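From: Rory Urquhart
To: Lorkeck instrument list
Date: 2025-06-10
Subject: Re: Star tracker dropouts near the terminator

Torquil Rennie wrote:
> We lost attitude lock on 4 passes last week, all of them within a
> few minutes of orbital sunrise. Tracker B held on each time. Craig
> thinks it is stray light off the baffle lip. I think it is the
> exposure table we loaded in December. Can someone check the
> background counts before we touch anything?

Torquil,

I went through the raw telemetry for all 4 passes. The background level on tracker A climbs well before the sun enters the exclusion cone, and it climbs at the same rate each time. A bad exposure table would give a step when the new row is selected. There is no step. So I lean toward Craig's reading, with one reservation below. 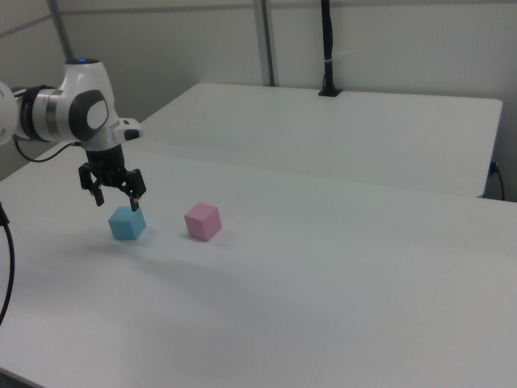 Arm and gripper, Lorkeck bench.

The reservation is the catalog threshold. With the current setting the tracker needs 7 matched stars to declare a lock, and tracker A was sitting at 5 or 6 through most of each dropout. The centroids it did have were good. Residuals were no worse than on a dark pass. If we lower the threshold for that part of the orbit we may keep the lock without any change to pointing, at the cost of a higher false match rate. Jean Lamont ran that case in Rollik before launch and should still have the output.

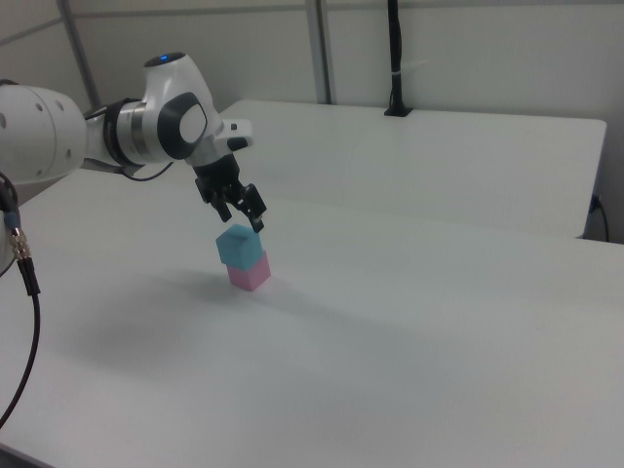
The baffle model needs another look in any case. The version in Cistent treats the lip as a perfect edge, and the flight part has a small radius on it. I would like the lip entered as measured, then the scatter run repeated at 13 sun angles across the sunrise arc. Lorna also asked for a status light on the flight spare's test harness, so that people can tell from the door whether the head is powered. A small blue one like the one glowing on the arm's wrist would do, provided it is covered for dark frames. She has the connector drawing.

Two requests:

Torquil - please leave the December table in place until the scatter run is done. I don't want two changes in one upload.

Craig - please send the lip measurements in millimeters, with the datum marked. The last set from Ahonen had no datum and I spent 35 minutes guessing.

Rory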